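Print this page
E-mail this page
Reading time: 4 minutes

Firkoso opens its repair workshop in Lenihan to apprentices and small shops

LENIHAN, September – Firkoso, the repair company for small household motors and fans, opens this month its workshop to outside apprentices and to small repair shops from the region. The new training program has the name Flina and offers 50 places in its first year. It is made for people who already know how to hold a soldering iron, but who had until now few chances to work on modern control boards.

The company was started in a former print shop on the east side of Lenihan and repairs today some 3,000 devices per year. Most of them are fans, range hoods and small pumps which come from households, schools and restaurants. In many of these devices the motor itself is still good and the fault is on the board which controls it. Repair shops often replace the complete unit in such a case, and the customer pays for a motor that he did not need.

"We receive every week calls from colleagues who have a dead fan on the bench and who ask us what they should measure first," says Saskia Sutcliffe, managing director of Firkoso. "We were always happy to answer on the phone, but it is much better to stand together at the same table and look at the same board. With Flina we can finally do this in a regular way."

The program takes five evenings, each from 6 p.m. to 9 p.m., and every participant has a fixed work place with lamp, meter and soldering station. The first evening is for safety and for the discharge of capacitors. The second and third evenings are for finding faults, and the last two are for replacing parts and for the final test under load. Participants may bring a device from their own shop to the last evening, if they announce it one week before.
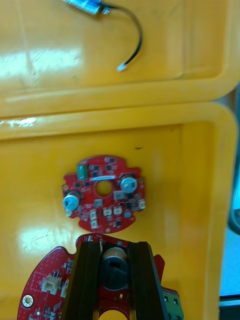 The material for the course was prepared by Merle Tipoki, head of training at Firkoso, who worked before for nine years as a service technician. She has put together a collection of 283 boards with known faults, and each one has a card on which the measured values and the solution are written. Participants get the card only when they have made their own diagnosis. The boards are handed out in yellow plastic trays, and the small parts that belong to the exercise, for example a cable with its white plug, can lie in a tray of their own. For beginners Ms. Tipoki likes to choose a round board with a hole in the middle, and with blue electrolytic capacitors which are easy to find by eye. The smaller black chips come later in the course, when the hand is more quiet.

"People want to start immediately with the iron," says Merle Tipoki. "I ask them to put it away for the first hour. They should look at the board from both sides, make a small drawing and write down what they expect. After this we switch on the meter. Some of them find this hour very long, but on the third evening they do it without that I ask."

For the new program Firkoso has rebuilt the rear part of the workshop. The room has now new benches, better lamps and an extraction for the solder smoke above each place. The shelves for spare parts were moved closer to the benches, so that participants can take a replacement part themselves and enter it in the list. Parts which are used during the exercises are included in the price.

The spare parts are supplied by Plaltora, a dealer for used and new electronic components who works with Firkoso for a long time. Plaltora also takes back the boards that cannot be used any more and sorts them for recycling.

The participation costs 400 dollars per person. Apprentices pay half of this amount – they need only a short letter from their employer or school. Shops that send two or more people can ask for a common date. The courses are held in English, and the printed course book is written in simple language with many drawings.

Registration is open from now on at the front desk of the workshop or by e-mail. The places are given in the order in which the registrations arrive, and there is a waiting list for the spring courses. Visitors who first want to see the room can come in the afternoon between 3 p.m. and 5 p.m. and should ring at the side entrance, as the gate to the yard is used for deliveries.

About Firkoso

Firkoso repairs small motors, fans and pumps for private and business customers. The company has its workshop and its spare parts store in Lenihan and trains its own apprentices in electronics.

Press contact: Saskia Sutcliffe, Firkoso, Lenihan

Print this page
E-mail this page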